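How to Tell Whether a Robot Can Do a Chore Yet

38 shares
14 comments

Every few weeks a friend sends me a clip of a robot clearing a table and asks if they should stop shopping for a dishwasher. My answer is always the same: send me the long version. There usually is no long version.

I spent a good part of last year going to demonstrations for a kitchenware importer that wanted to know if its returns room could be run by machines. The returns room is where plates, bowls, baskets and dish towels come back from shops and have to be sorted, stacked and put on a cart. It is boring work and people quit it. So the question was a fair one, and I came away thinking most buyers ask it badly. What follows is the method I ended up with. You need a chore, a kitchen timer, a pencil, and a willingness to stand in one place for a long while.

Step 1. Write the chore down before you see the machine

Do this at home, with the chore going on in front of you. Don't write "clears the table." Write where the things start, where they finish, and what counts as done. Mine read: mixed dishes and cloths on a counter, plates stacked in a basket face up, cups somewhere else, cloths in a separate tray, counter bare at the end, no chips.

If you wait until the demo to decide what the chore is, you will decide it's whatever the robot just did. I have done this. I once wrote "impressive" next to a machine that had moved one bowl eight inches.

Step 2. Time a person

Get someone who is neither fast nor slow. I asked Nantana Wiriya, who had worked the returns table for two seasons, to do a normal cart at her normal pace while I sat on a crate. She talked to me the whole time and was still done before I had finished labeling my columns. Do three or four carts and take the middle one.

You'll want this number later, when a salesman tells you speed doesn't matter because the robot works all night. It can matter a great deal. A machine that takes six times as long needs six times as many hours, and the night is only so big.

Step 3. Bring your own dishes

The most useful thing in this guide. Every lab has a set of dishes its robot knows. They have been picked up thousands of times from the same table under the same lamps. Pack a box with your own: one heavy plate, one thin one, a bowl with a wide rim, a cup with an awkward handle, a glass if they let you, and at least one cloth that has been through the laundry enough to go soft.

When I carried my box into Fanura, the engineer was polite about it and asked if we could "start with ours." Fine, start with theirs. Just don't leave until yours have been on the table.

Step 4. Ask who is driving

Ask it plainly, before anything moves. A lot of what gets shown is a person in the next room, or behind a curtain, working the arms by hand. There is nothing dishonest in that if they say so, and it's how many of these systems get their practice. But it tells you the arms can physically do the job. It says nothing about whether the machine knows how.

Three questions cover it:

Is anyone controlling any part of this right now?
Will anyone step in if it gets stuck, and how will I know?
Has it been trained on these exact objects?

Write the answers down word for word. Daranee Klinhom, who ran the demo at Tisar, answered all three straight off and added that the cloths were "aspirational." I trusted the rest of what she told me more because of that.

Step 5. Watch the plates

Plates look easy. They are flat and stiff and hold still. The trouble is that a two-fingered gripper can't get under a plate lying flat, so it has to catch the rim, tip the thing up, carry it on edge and lay it down again without dropping the last half inch. Listen for that last half inch. Your dishes will hear it a few hundred times a year.

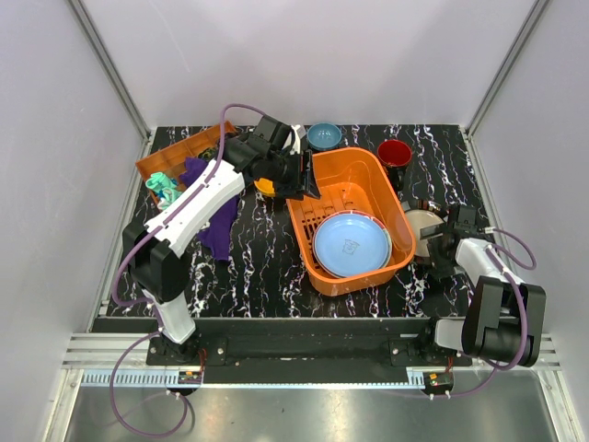 Stacking is harder again. The first plate into a basket has the whole floor to land on. The second has to land on the first, and if it goes down crooked, the third has nowhere to go at all. So ask for more plates than they offer. If they show two, ask for five. I have seen a very smooth run fall apart at number four, with the arm making the same careful lowering motion over and over against a plate that was already leaning.

Also look at what the second arm is up to while the first one works. On many two-armed setups one arm does the job and the other waits its turn. People use both hands constantly, steadying the basket, pushing a cup aside with a wrist. If you are paying for two arms you should see two arms helping each other.

Step 6. Save the cloths for last

Put a towel down the way a towel lands when you drop it. Don't let anyone fluff it into a nice peak for the gripper. Then ask for whatever your chore requires: into the tray, over a rail, folded.

Getting a cloth roughly into a tray is something a decent system can manage. Getting all of it in, with no corner hanging out, is where I start to see heads shaking behind the glass. Folding is a separate subject. I've watched good folding of a single known shirt and I have watched a washcloth defeat a machine that costs more than my car. If your chore has cloth in it, score the cloth on its own line so that a good plate score can't cover for it.

Step 7. Count the rescues

Make a pencil mark each time a human touches anything. Nudging a cup back within reach is a rescue. So is pressing reset, and so is "let me just move that, it's too close to the edge."

At Yensuk I was told the success rate was high, and by their count it was. They counted a run as successful if it ended with the dishes in the basket. I stayed for 100 pick-ups and marked down 17 where someone had reached in. For a shop floor, those 17 are the whole story. Someone has to be standing there, and if someone is standing there, she could be stacking plates.

Step 8. Look at what surrounds the robot

Is it bolted down? How much floor does it take? Are there walls on three sides, special lighting, a particular table? None of that is cheating, and a fixed station can make sense in a factory. Your kitchen, though, does not have a spare corner with posts in it, and the dishes don't start out on the robot's table. Somebody carried them there. Add the carrying to your chore time.

Step 9. Do the sum

Put the person's time next to the machine's time, with rescues and carrying included. Then add cleanup of anything dropped. Our returns room handled about 600 pieces on a busy shift. With the best machine I saw, going by my own pencil marks, one attendant would have been kept busy most of that shift by rescues alone. We did not buy.

Where that leaves things

For rigid objects, in a known place, at a slow pace, with a person nearby: yes, some of this works, and it works better than it did when I first went looking. For a sink full of whatever your family ate off last night, no. I would want to see a stranger's dishes, a stranger's counter and an hour with hands in pockets before I changed that answer, and I've asked for exactly that from four companies. One said they'd call in November.

If you run this test yourself, send me your tally sheet, including the dull parts. I'm most interested in long runs with mixed cloth and dishes, where I have very little to go on besides my own notes.

14 comments

Chutima Limsakul
We did something close to your step 3 with bakery trays. They asked us to take the parchment off first. The parchment is the job!

Roswitha Diekmann
I think you are too hard on remote driving. If one person can look after several stations from a chair, that is still a saving for some shops. Agree on counting the rescues, though.

Napaporn Thongdee
Do you count it as a rescue if the arm drops something and picks it up again by itself?

Reply from the author
No, I give it a separate mark. Recovering without help is the thing I most want to see, and I'd take a clumsy machine that can do it over a graceful one that can't. Do add the extra time to the total.

Show 10 more comments
176 people found this useful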